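The Kitchen That Isn't There

At Loller, the working day for a pair of robot arms starts with somebody putting on a headset. The arms are drawn by a computer. So is the counter under them, and so is the food. The person wearing the headset is real, and what the company wants from that person is a record of how a human would do the job.

Loller occupies one floor of a former print shop and makes software for two-armed kitchen robots. Its main project, called Fang, is meant to handle the slow and fiddly parts of food preparation: moving things from one surface to another, sorting them, clearing a space to work. Fang has no list of rules for doing any of this. It learns from examples, and the examples have to come from somewhere.

Most of them now come from simulation. An operator holds a controller in each hand, and the arms on the screen follow. The operator might be told to move a vegetable to a board or lift a piece of food from a mat and put it on a rack. Every joint angle and every view is saved along the way. When the task is finished, the operator presses a button, the counter resets with everything in a slightly different place, and the next attempt begins.

One attempt is called an episode. A good operator can record 100 in a shift. The first version of Fang was trained on 4000, and the team considers that a small set.

The appeal of a simulated kitchen is easy to see. A tomato dropped on the floor costs nothing and leaves no mess. The marble can be changed to steel or tile by editing a file. The lighting can be made worse on purpose. Loller tried collecting everything on real hardware in its first year and spent much of that time washing produce, replacing finger pads and waiting for a motor to cool down.

The software that draws the kitchens is called Brorunitz. It was written in house, and the operators complain about it the way people complain about an office copier. It decides where each object goes at the start of an episode, within limits set by the engineers. Early on, those limits were too loose. Brorunitz would start a loaf halfway inside a cutting board, and the physics engine would fire it across the room the moment the episode began. The limits are now tighter, and a check runs before each reset.

Variety is still the point. If the mat is always square to the counter, the system learns that mats are square to the counter, and it will fail in the first real kitchen where one is crooked. So the mats are turned a little. Boards sit at odd angles. Patterns are swapped in and out, including loud ones, which can confuse a vision system trained on plain surfaces. Some layouts put a tall item in the middle of the work area so that the operator has to plan each arm's path separately.
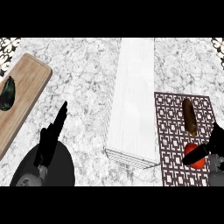
A simulated counter used for two-arm work, with a cutting board at left and a tomato by the right gripper on a patterned mat.

The operators come from a range of jobs. Several had worked in restaurants, and the company first assumed they would be best at it. They were fast, but speed caused trouble. A line cook reaches for the next item before the last one has settled, and the software had a hard time telling where one motion stopped and the next started. New operators are now asked to work at a steady pace and to pause briefly after letting go of an object.

They are also asked to make some mistakes and fix them. A system shown only perfect grasps has no idea what to do after a bad one. In these recovery episodes, the operator misses on purpose, backs off, and tries again from another side. Recovery episodes are slower to record and tiring to do well. They make up a small share of the set, and the engineers would like more.

Shifts last 2 hours, with a break in the middle. Longer ones were tried and given up. Operators reported sore shoulders, and the recordings from the end of a session had more shaky movement in them, much of which had to be thrown out.

Sorting good episodes from bad is a job of its own. A program called Prinex goes through each day's files and flags the ones in which an arm hit the counter, an object left the work area or the task was never completed. A person then watches the flagged files at double speed and decides. In January, a change to the way Prinex measured contact caused it to reject 112 episodes in one afternoon. All but a few were fine. The threshold was put back, and the files were restored.

The largest open question is how much of this carries over to real kitchens. Simulated food is stiffer than the real kind. A ripe tomato gives under pressure, and the skin can split. Bread sheds crumbs and changes shape when squeezed. Brorunitz handles none of that well. Loller keeps a pair of real arms in a back room and uses them to record a smaller set of examples, which are mixed in near the end of training. The company has found that this helps most with soft items and hardly at all with hard ones such as boards and racks.

Next on the schedule is a set of tasks in which both arms hold the same object. Operators say these are the hardest to record, as the two hands tend to pull against each other in a way that can't be felt through the controllers. A new pair of controllers with stronger vibration is on order. Until they come, the evening shift is recording single-arm pickups with the lights in the simulated kitchen turned down.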